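What Are Floors Made Of?
Rocks, mud and trees in your own home

Take off your shoes and socks and go for a walk around your home. Go slowly! Is the kitchen floor cold? Is the hallway smooth, or can you feel little bumps and lines? Every floor you step on started out somewhere else. It might have been mud in a riverbank, or the trunk of a tall tree, or the bottom of a warm sea full of shells.

Stone, tile and wood often turn up side by side in the same kitchen, and each one has a fantastic story.

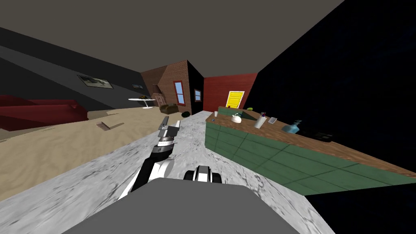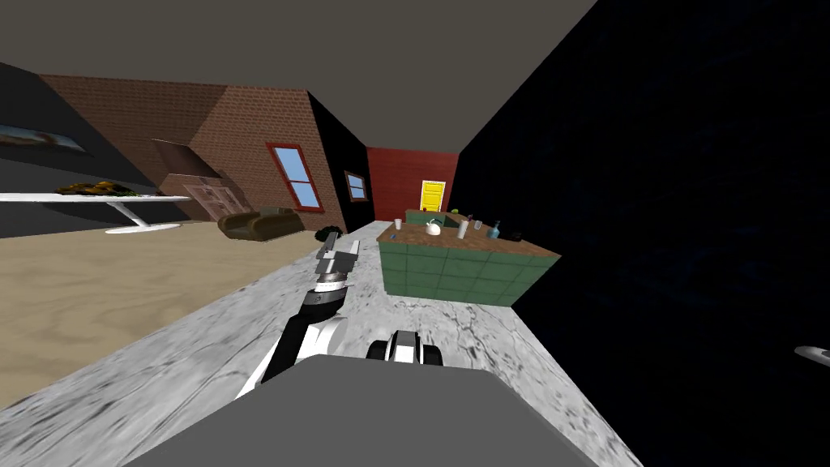 Let's start with the oldest one, which is stone.

Marble: the rock that used to be seashells

Long before there were people, the seas were full of tiny creatures with hard shells. When they died, their shells sank to the bottom and piled up. More shells landed on top, and more on top of those, for millions of years. The pile got so heavy that the bottom layers were squashed together into a rock called limestone. If you have ever found a fossil shell in a pale grey rock, there's a good chance you were holding limestone.

Sometimes that limestone gets pushed deep under the ground, where it is very hot and the weight of all the rock above is enormous. The limestone doesn't melt. It stays solid, but the tiny crystals inside it grow and lock together like puzzle pieces. Now it has a new name – marble!

Rocks that have been changed by heat and squeezing are called metamorphic rocks. Say it slowly: met-a-MOR-fic. It comes from old Greek words about changing shape, and a caterpillar turning into a butterfly goes through metamorphosis, so you can see the two words are cousins.

Where do the swirls come from?

Very pure marble is white. The swirls and streaks, which are called veins, come from other things that were mixed in with the limestone at the start, such as clay, sand or bits of iron. Iron can make pink, red or yellow marble. Grey marble often has a little carbon in it, and carbon is the same stuff that makes your pencil leave a mark. When the rock was being squeezed and bent, all those colours were stretched and folded too, a bit like stirring jam into yoghurt.

That means no two pieces of real marble are the same. There are plenty of floors that copy the look of marble, though! Some are made of fired clay or plastic with a pattern printed on top. If you want to be a marble detective, look for the same swirl more than once. A printed pattern usually repeats somewhere.

Getting it out of the ground

Marble is dug out of a big open hole called a quarry. At the old Kratochvíl quarry near Trestisov, the hole goes down 56 metres, and the trucks at the bottom look like toys when you stand at the lookout. The workers don't smash the marble, as they need it in big whole blocks. They cut it with a long wire that has tiny diamonds on it, and the wire whizzes around in a loop and slices through the rock like a cheese cutter. Water runs over the cut the whole time to cool it down and catch the dust.

The blocks then go to a factory, where giant saws cut them into slabs. After that comes the polishing, with rough pads first and then smoother and smoother ones, until the stone is so shiny you can see your face in it.

The town hall in Sirklow has a marble staircase with 123 steps. Look closely at the middle of each one and you'll notice a shallow dip, worn away by all the feet that have gone up and down. Marble is softer than you might think!

Tiles: baked mud

Now for something you could almost make yourself. A ceramic tile begins as clay, and clay is a very fine, sticky kind of mud. If you squeeze wet clay, it keeps the shape you gave it. Dry sand won't do that. The bits in clay are tiny and flat, and with some water between them they slide over each other and then hang on.

To make a tile, the clay is pressed flat, cut into shape and left to dry. It's still weak at this point. If you dropped it in a bucket of water, it would turn back into mud. So it goes into a special oven called a kiln, and a kiln gets much, much hotter than the oven at home. A cake bakes at 180 degrees or so. A kiln can go past 1,000! In that heat the clay changes for good, and it can never go back to being mud.

The shiny, colourful coat on a tile is called glaze, and it's really a thin layer of glass. Before it goes in the kiln, glaze looks like dull paint. Metals in it make the colours. Copper can give you green, cobalt gives a deep blue, and iron makes browns and golden yellows. Potters sometimes get a surprise when they open the kiln door, as the colour that comes out can be nothing like the colour that went in.

The bottom of the old swimming pool at Jadell is covered in 3000 small blue and green tiles. The lines between tiles are filled with grout, a kind of paste that sets hard. It holds everything snug and helps stop water from sneaking down the cracks.

Wood: a floor that grew

Wood is the only one of our three that used to be alive. Each year a tree grows a new layer just under its bark. In spring it grows quickly and the wood is pale. Later in the summer it slows down and the wood is darker. One pale band and one dark band together make one ring, and one ring usually means one year.

There's a slice of an old oak in the library at Sirklow with 169 rings. You can put your finger right on the middle, where it was just a skinny little sapling, and then move outward through all its birthdays. Wide rings come from good years with lots of rain, and thin rings often come from dry ones.

When a trunk is sawn into long boards, the rings show up as lines and loops along the wood. We call this the grain. Where a branch used to join the trunk, you get a round dark spot called a knot.

Why does stone feel colder than wood?

Stand with one bare foot on a tile or stone floor and the other on a wooden floor or a rug. The stone feels much colder, doesn't it? But if they've both been in the same room all day, they are very nearly the same temperature!

Your foot is warmer than the floor, so heat moves out of your foot. Stone carries that heat away quickly. Wood carries it away slowly, and a rug is slower still. Your skin notices how fast it's losing heat, and your brain says, "Brrr!"

Try it: the fizz test

Marble, limestone and eggshells all have the same thing in them, calcium carbonate, and it fizzes when it meets an acid. You can see it for yourself. Ask a grown-up to help.

You will need:
a clean piece of eggshell
a clear glass
some white vinegar

Drop the eggshell into the glass and pour in enough vinegar to cover it. Watch the shell closely for a few minutes. Those little bubbles are carbon dioxide, the same gas that's in fizzy drinks. Leave it until the next day and see how much shell is left.

Please don't try this on a real marble floor or bench! Vinegar and lemon juice leave dull marks on marble that won't wipe off.

Words to know

Glaze: a thin, glassy coat on a tile or pot
Grain: the pattern of lines in wood
Kiln: a very hot oven for baking clay
Quarry: a place where stone is cut out of the ground
Vein: a streak of colour running through a rock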